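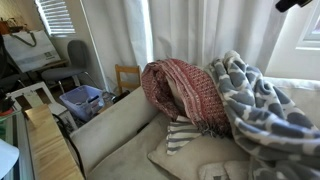 Zirklow Income Notes - Frequently Asked Questions

These answers are for private savers who consider our notes or already hold them. They are general information and they are not personal advice. If a word here is different from a word in your contract, the contract is correct.

What is an income note?

An income note is a loan from you to a company. You give the company an amount of money for a fixed time, it pays you interest, and at the end it should pay the full amount back. It is similar to a bond, but it is not traded on an exchange, so you can't see a daily price for it.

Who receives my money?

Zirklow arranges the notes and keeps the register of holders. The borrower is always named on the first page of the offer. At the moment there are two borrowers: Troleck, which leases warehouse equipment, and Stostivis, which owns small rental buildings. Your claim is against the borrower and not against Zirklow.

What is the smallest amount I can invest?

The minimum is $2,000 for each note. After this you may add any whole-dollar amount.

How long is the money locked?

Three years for the Stostivis note. The Troleck note has a term of 40 months, because its leases run for that time. Please do not invest money that you may need earlier for rent, medical bills or a similar purpose.

Is the interest rate fixed?

For Stostivis it is fixed on the day your note is issued and it stays the same until the end. For Troleck it can change two times a year, in May and in November, and it follows a reference rate plus a margin. The margin does not change. When market rates go down, your interest also goes down, but there is a floor and you find it in section 3 of the offer.

What happens to my note if market rates rise?

If you hold a fixed note, your payments stay as they were. The note becomes less attractive compared with new ones, and a buyer would probably offer you less than you paid. If you keep it to the end, this has no effect on the amount the borrower owes you. Inflation is a separate matter. When prices grow faster than your interest, you can buy less with the money at the end, even if every payment came on time.

When is interest paid?

Every quarter, on the last business day, before 4 p.m. Eastern time. Some banks need one more day to show it in your account. We can't pay by check.

Can I reinvest the interest?

Not inside the same note. You can collect the payments and buy another note when you reach the minimum.

Can I sell early?

Sometimes. We keep a list of holders who want to sell and people who want to buy, and we match them one time per month. The seller proposes the price. We do not promise that a buyer exists, and in difficult months there were none. There is a transfer fee of $16, paid by the seller.

Are the notes insured by the government?

No. They are not bank deposits and they have no deposit insurance. If the borrower can't pay, you can lose a part of your money or all of it.

What stands behind the loan if the borrower fails?

The Stostivis note is secured by a second mortgage, so the bank which holds the first mortgage is paid before you. The Troleck note is unsecured - you would stand in line together with the other ordinary creditors. This difference is the main reason why the two rates are not equal.

Who checks the accounts of the borrowers?

The yearly accounts are reviewed by Sakalauskas, an outside accounting firm. The review is paid by the borrower. We put the report in your account area as soon as we receive it, normally in May. It is a review and not a full audit, and we ask you to read the page where the limits of the work are explained.

Do I pay tax on the interest?

In most cases yes, as ordinary income. You will receive a tax form from us each winter. If you hold the notes through a retirement account, the form goes to the custodian. For questions about your own tax return please speak with a tax preparer, as our staff is not allowed to answer them.

Can I hold a note together with my spouse?

Yes. Both persons must sign the application and both must send a copy of an ID. To add a second holder later, you need the transfer form, but in this case we do not charge the fee.

I changed my bank. What should I do?

Log in, open "Payment details" and enter the new account. We will call you at the phone number we have on file before we make the change. Changes received less than five business days before a payment date are used from the next quarter.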